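Plerby Group Messaging Opens to Everyone in October

WARKUSVILLE: I've been waiting all year to write this one! Plerby, the messaging app we make here at Condberg, comes out of its trial in October, and anybody with a phone or a computer can sign up.

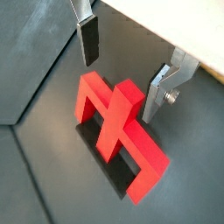
Reading time: 3 minutes

We ran the trial with 2,779 people, most of them in families spread over a few time zones (mine included, so I've been using it every night to bug my cousins). They sent us 152 suggestions. I read every one, and a lot of them asked for the same thing: let me write a long message now and have it show up when my mother is awake. So we built that. You pick the hour where she lives and Plerby holds on to it till then.

Group calls are in too, plus a shared photo album that takes up to 100 people.

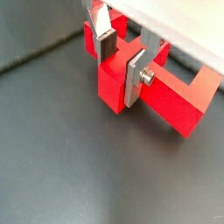 The translation part comes from our friends at Maeng, and I love it. My aunt writes to me in her language, I write back in mine, and we both get to be as long-winded as we like.

Basic accounts are free. The family plan is $3 a month and covers the whole group, no matter how many cousins you have. If you were in the trial, your chats move over with you and you don't have to do a thing.

Press questions can go to the Condberg office in Warkusville, mornings are best.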